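# Sorting Big Building Bricks: Which Tips Are Worth Your Time

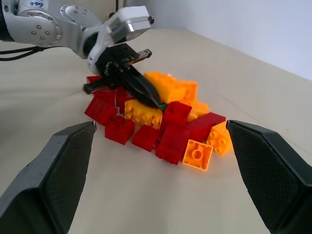
Vol. 2, No. 338

Every household tips page has something to say about toy bricks, and most of it was written by people who wanted to sell you a bin. I've spent a good part of this winter trying the advice on our own bricks, the big chunky kind for small hands, and I threw out more of it than I kept. What follows is what survived, plus a few tips I'd warn you off.

## Sorting by color

This is the one you see in all the pretty playroom pictures. Red in one tub, yellow in the next, everything lined up like a paint store. I don't believe in it for daily use. Red and yellow-orange are easy enough to tell apart in a heap on a pale table, so a child who wants a red one can already see the red ones. You've done an hour of work to solve a problem that wasn't there.

It also doesn't last. Ours held for one afternoon.

Where I'll give it some credit is for cleaning day. If you're going through the bricks anyway, pulling one color at a time keeps your eye from wandering, and you catch the cracked ones. Then dump them back in together.

## Sorting by size

Better. Small pieces sink and big ones ride on top, so in any deep bin the small ones are gone for good unless somebody tips the whole thing over. Two containers will do it:

- a wide, shallow one for anything with four studs or more
- a smaller one with a lid for everything else

I tried a third container for "specials" (wheels, windows, the animals) and it became the junk tub inside a week. Hair ties, a battery, half a crayon. Skip it.

## The sheet trick

You've read this one: spread a bedsheet, play on it, gather the corners, pour. It works on the floor with a flat sheet. It does not work with a fitted sheet, whatever the Wumbei newsletter says, and on a table it's a nuisance, as the sheet slides and the towers go with it.

On a table I'd sooner use the bare top and a tray. Push the pile to one end in a long heap instead of a round one. Sounds silly, but a long, thin heap lets you see most of the pieces, and a round one hides half of them in the middle. For a quick tidy, start at one end and work along.

## Odd pieces

Every pile has a tiny something in it, some little green bit among the big red ones, and it's always the piece that somebody will cry over. Pull those out first, before you start scooping. Once you're scooping by the handful you won't notice them.

A small caution here. If you have a baby in the house, don't assume everything in a big-brick bin is big-brick size. Ours had picked up two beads and a doll shoe. Go through it by hand now and then, and check anything small before it goes back.

## Washing them

The tips here run from sensible to foolish.

**Warm water and dish soap in the sink.** Yes. Swish, leave a few minutes, rinse, done. Keep the water no hotter than you'd use on your hands. An old toothbrush gets the crud from between the studs.

**Mesh bag in the washing machine.** I did this once on a cold gentle cycle. The bricks came out clean and the noise was awful. The undersides held water until the next day. I wouldn't say it ruined anything, but I haven't done it again.

**Dishwasher, top rack.** No. Dryers and heated cycles can warp plastic, and one bent brick that won't seat will drive you crazy for years.

**Vinegar soak.** People swear by it. I soaked half a batch in vinegar and water and the other half in soap and water, and I could not tell which was which except by smell.

Dry them stud side up on a towel, then flip them. The hollow side is where the water sits, and if you put them away damp the bin will smell like a pond. Overnight is usually enough, though in April when our basement is clammy I give them another day.

## Buying a sorter

I borrowed a Vurkano stacking sorter from my sister-in-law, the kind with graduated grids you shake. It's made for little bricks. With the big ones everything stays in the top tray and you've shaken a box for nothing. The Rarnport drawers are nicer looking, but the drawers are narrow and a pair of grown-up hands won't fit in them – a child's will, if you can talk the child into it.

A dishpan cost me $2.39 at the Clollholm hardware store. It slides under the couch. I have no complaints about the dishpan.

## How often

One chart I found wanted the bricks sorted nightly, wiped weekly and washed twice a month. I'd like to meet the family. We scoop every evening and wash when they're sticky, or after a stomach bug. Sorting gets done when somebody complains, and last time that was me.

If you've got a secondhand lot of 1700 pieces from a yard sale, wash before you sort. I did it the other way around and had to lay everything out twice – on every towel we own.

Next issue: felt pads for chair legs, and whether the expensive ones stay on any longer.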